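Home | Products | Methods | Downloads | Support

Omby Head-View Demonstration Kit

Omby is a recording kit and software package for research groups who train robot arms from human demonstrations. A person wears the camera on the head and does ordinary household work with bare hands. The software then estimates the position of both hands and the handled object, and writes these as targets for a two-arm robot.

The method comes from the work of Inês Rocha and Hendrik Moodley at Villmont. Their question was simple: can a robot learn to lift things above shoulder height when it has only seen a human do it? Most recordings are made at a table, and policies trained on them become weak when the arms must go up. 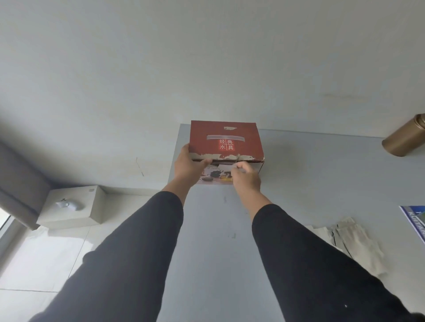 Overhead two-hand hold on a red carton, head camera view.

In overhead work the palms are often hidden by the object. Omby therefore estimates the grip from the visible fingers and from the edges of the box, and gives each contact point a confidence value. Points with low confidence are kept in the file – they are only marked, and you can filter them later.

In the Villmont study, 16 people recorded 119 overhead tasks. The robot completed 72 percent of its trials with the overhead recordings included in training, and 45 percent with table recordings only. Soft bags were not tested.

The kit includes the head camera, a strap, a calibration board and one license for Notatero, our labeling tool. Robot arms are not included. For questions about the data format, please write to Vasco Sequeira at the support desk.

Last updated: September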